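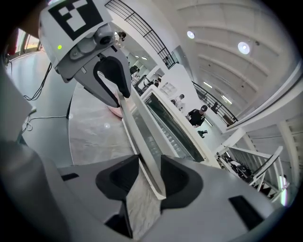
What does Votisar do?

We write operating rules for companies that use hand-held and robotic grippers in places where other people are present, and we check that the rules are followed.

Votisar was set up by Arsalan Dogar after several years of inspection work at Killen. We have 14 staff and one office. Our rulebook, the Nirport Code, is now in its third edition and covers shops, halls, warehouses and teaching labs.

The Code is short on purpose. Operators agree on who may call a stop before work begins. Cables are routed away from walkways or covered. Markers and camera windows are wiped at the start of each shift, and a gripper with a damaged finger pad is taken out of use until the pad is replaced. Glass counters and stairs get their own page - they cause most of the questions we receive.

Last year we reviewed 2875 hours of logged work. Findings go to the client first and are kept on file at our Jabłońska office.

We don't sell equipment and we don't take commission from those who do. A site review costs 2000 dollars, with travel billed separately. The next open course for operators is in September. Places are booked through the office.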